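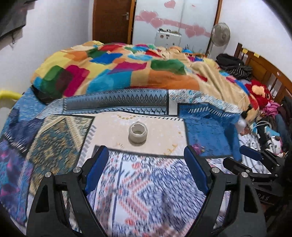
それで結局、梱包の人は要らなくなるんですか、と返信で聞かれた。短く答えられないので続けて書く。

今のところ、うちの梱包場で辞めさせられた人はいない。仕事の中身はかなり変わった。勤め先はJesnessという通販の発送代行で、倉庫はLutportにある。私は梱包を長くやっていて、4月から半分は梱包、半分はグリッパーの仕事をしている。

梱包場に入ったのはBastico。箱を開く、底を貼る、中身を入れる、上を貼る、ラベルを貼る、のうち、箱を開くところとラベルはもう任せている。中身を入れるのはまだ品物による。

最初に決まったのは持ち場だった。ラインのうち2本がBasticoで、残りは今まで通り手で詰める。Basticoのラインにも人がつく。止まったら直す人、詰まった箱を抜く人、弾かれた品物を手で詰める人。

弾かれた品物はかごに溜まる。このかごが思ったより重い仕事になった。手のラインには楽な品物も面倒な品物も混ざって来るが、弾かれるのは柔らかい、薄い、転がる、袋がてかてかする、そういう物ばかりになる。

楽な箱の間に息をついていた人には、これがきつい。件数だけ見ると遅く見えるので、朝礼で「あのかごは件数で比べないでほしい」と班から言った。今は別の数え方になっている。

グリッパーの仕事について。手に持って使う道具で、黒い爪が開いて、内側に青いゴムが貼ってある。これで物をつかんで、持ち上げて、置く。その動きを記録して、Basticoに覚えさせる材料にする。

透明の梱包テープは何度もやっている。芯が紙で、真ん中が空いていて、寝かせると低い円筒になる。人の指なら縁をつまむか穴に指を入れるかして終わりだが、二本の爪だと外側から挟むことになる。どの向きから寄せるかで取りやすさがだいぶ違う。

梱包場の台の上だけで記録したものは、よそではあまり役に立たないと開発の人から言われている。背景や下に敷いてある物が変わると、つかみ方を間違えるらしい。だから布の上、敷物の上、柄のある所、物の多い部屋でもやる。柄の上の透明なテープは、私でも目が少し迷う。

布の上は板の上と感触が違う。沈むので、爪を下ろしすぎると布ごと挟む。手前で止めて、少し浮かせて閉じる。これは口で説明するのが難しくて、新しく入った人には横でやって見せるようにしている。

一日に記録するのは220回が目安。最初の週は80回で手首が痛くなった。握る力より、爪をそっと開いたまま止めておくほうが疲れる。休憩を細かく入れることにしてからは続けられている。

記録のうち使えるものと使えないものは、後で分けられて戻ってくる。落とした、布を巻き込んだ、速すぎた、手が前を横切った。先月分は全部で1,624回で、自分の「速すぎた」が多かった。梱包の癖だと思う。急ぐのが身についている。

急ぐなと言われる仕事は初めてだった。班の年長の人のほうがこれは向いていて、ゆっくり同じ動きを繰り返すのがうまい。手のラインでは遅いと言われていた人が、こちらでは見本にされている。見ていて複雑な気持ちにはなる。

給料の話も聞かれたので書く。時給は梱包と同じ。件数手当がつかない代わりに固定の手当がついた。忙しい月は梱包のほうがいいし、暇な月はこちらのほうがいい。均すとあまり変わらないが、月ごとの上がり下がりが小さいのは助かる。

不満もある。覚えさせた動きが誰の物なのか、説明がはっきりしない。書類には会社に帰属すると一行あるだけ。自分のつかみ方が別の倉庫の機械に入るのかと聞いたら、入る可能性はあると言われた。それなら何か出るのかと聞いたら、そこは返事待ち。

配置換えの話は2019年6月9日の説明会で紙が配られた。今年のうちにBasticoのラインを増やす、手のラインの人は希望を聞いて移す、という内容。移り先は検品、補充、グリッパー、Begay倉庫への異動の四つ。

Begay倉庫はバスが遠回りで、子どもの迎えがある人には無理だと思う。実際に希望欄を空白で出した人が何人かいる。空白の人をどうするかは、紙には書いていなかった。

保全に移った人もいる。前はテープの補充をしていた人で、機械が止まる音を一番先に聞き分けるようになった。吸盤が弱ってくると音が変わるそうだ。私には分からない。資格の講習は会社が出している。

音といえば、梱包場は静かになった。テープを引く音が減った。前は隣の人と大声でしゃべっていたのが、今はBasticoのラインにつくと隣が遠くて、休憩まで口をきかない日もある。これは班の中でけっこう不評で、持ち場を時間で交代することにした。

よかったのは腰。重い箱をパレットに積むのは機械になって、湿布を貼っている人が減った。ここは戻してほしいと言う人は聞いたことがない。私も戻りたくない。

逆に、困ったときに人が足りない。手のラインを減らした分、機械が両方止まると出荷が一気に遅れる。先週も一度あって、検品から人を呼んで手で詰めた。久しぶりに来た人は、箱の折り方で少し手間取っていた。

だから手の梱包の練習時間を残してほしいと要望を出している。月に一度でいい。使わないと鈍るのは自分でも分かる。グリッパーの日が続いた後に梱包台に立つと、テープの切り方が雑になっている。

最初の質問に戻ると、要らなくなるかどうかは私には分からない。会社は減らさないと言っている。ただ、辞めた人の後に募集が出ていないのは事実なので、同じ人数が続くとは思っていない。

テープの次は靴下をやる予定。丸めたのと、広げたのと両方。グリッパーの握り方について質問をくれた方には、明日の休憩のときに返します。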